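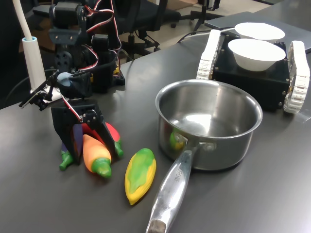
The Second Quotation

The budget form had eleven lines and Csenge Tóth had filled in nine of them. Line ten was spares. Line eleven was the total, which could not be entered until line ten was settled.

"Servos," said Kobina Ametepe from the other side of the desk. "Put down servos."

"How many?"

"What did we get through since July?"

She opened the log. The log was a spreadsheet that Kobina had started and she had corrected. It recorded each failure by joint, by hours run and by symptom. The symptoms were Kobina's and were not standardised. Wrist: grinding. Shoulder: warm, then smelly. Gripper: stopped, sulking. She had added a column to the right of his in which the same faults were given codes.

"Most of them at the wrist," she said.

"It's the load. Pans are heavy."

"It isn't rated for pans."

"It's rated for the price."

This was correct. The arm had been built from printed brackets, and its whole cost was less than the delivery charge on the Ishida quotation. Csenge had both documents open, side by side. The Ishida arm came with a controller, a stand, a two-year warranty and a training day in Flindton for which travel was not included. It would lift a full saucepan at full reach. It needed a supply that the room did not have, and the electrician had already quoted 800 for that, before tax, on the condition that somebody else moved the cupboards.

The other quotation was from Vustodov. It was one page long. It offered the same printed arm with metal gears at the wrist and shoulder, at 205 per joint, and a spare gripper at 115. There was no warranty section. At the foot of the page someone had typed: parts usually in stock.

"Usually," said Csenge.

"They answered the phone," said Kobina. "Ishida sent me a form to ask for a call."

She did the sum again. The project was to show that a small kitchen could be laid out, cleared and put away by equipment that a small kitchen could afford. Mimitz, who were paying, ran canteens in places with one cook and one sink. Their letter used the word affordable on the first page and again on the last. It did not define it. In her first month Csenge had written to ask for a figure and had been told that a figure would be helpful, and could she supply one.

"If we buy the Ishida," she said, "the results will be good and the report will be no use to them."

"And if we buy the Vustodov?"

"The results will be fair, and we can print the price."

Kobina considered this. He had wanted the Ishida. He had kept its brochure in his bag for weeks and the corners had gone soft. In November he had stood in front of one at a trade fair and watched it set down an egg, and he had rung her from the car park to describe it.

"The carrier too," he said. "It needs wider treads. It can't get over the floor strip with bowls on."

"That was line six. Line six is agreed."

"Can line six be reopened?"

"No."

He nodded. She typed 3 in the box beside wrist joints, and 3 again for shoulders, and then went back and took one off the shoulders. She added the spare gripper. She attached the Vustodov page as evidence and the Ishida quotation as the comparison, since the form required two. In the space for justification she wrote that the selected supplier met the requirement at the lower whole-life cost, and that the known weakness at the wrist would be measured and reported as part of the work.

The form asked for a date. She entered February 7, 2021.

"They'll ask about the warranty," said Kobina.

"I've allowed for it. The extra wrists are the warranty."

She filled in line eleven. The total came to almost the limit, and the form turned the cell yellow. She read the note attached to the yellow cell, which said that totals in this range might be subject to a further question. She saved a copy under both their names and sent it.

Kobina had taken the brochure out of his bag. He looked at the back cover, where the payload table was, and then put it in the tray with the other quotations.

"File it under I," said Csenge.

"I was going to put it under next year."

She opened the log and began to give a code to sulking.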